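## Session 3 notes: how a comeback gets announced

These are my own notes, tidied up a bit, so forgive the gaps. We're still on music publicity, and this bit is about what happens when a singer has been away for a while and the press has to work out whether they're back.

Our case is Zinash Hailu -- I'm a fan, so shout if I get carried away! She stopped performing after the Mirametti tour, gave no interviews, and then in March her name popped up on the bill for the Nedari festival. Just her name, in small type, fourth from the bottom.

Look at who spoke first. The festival did, then her label (Sorovico), and she herself came last, with a 53-word post. I've read it far too many times. There's no apology in it and no new single, only the town and the stage time, 9.40 pm.

Things to mark up on your copy of the Workneh article:

- every claim with a named source
- every claim that rests on "fans say" or a clip someone shared
- the one line that was lifted from the label's press release (it's in paragraph 4, and it isn't credited)

Most groups last year missed that third one. Read it out loud and you'll hear the change of tone.

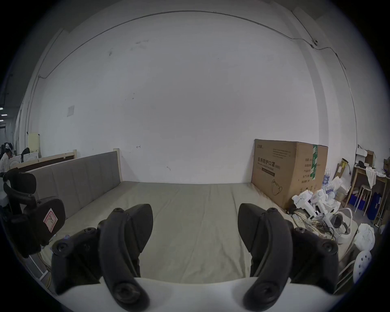 **Does a short clip of a singer at an airport count as confirmation that she'll perform?**
On its own it tells you she travelled, so you'd still want a word from the organiser or the label before you print it.

For next time, write me 400 words announcing a return of your own choosing -- real act or made up, I don't mind. Put your sources in the margin, and please leave "broke the internet" out of it. Bring two printed copies, one to swap.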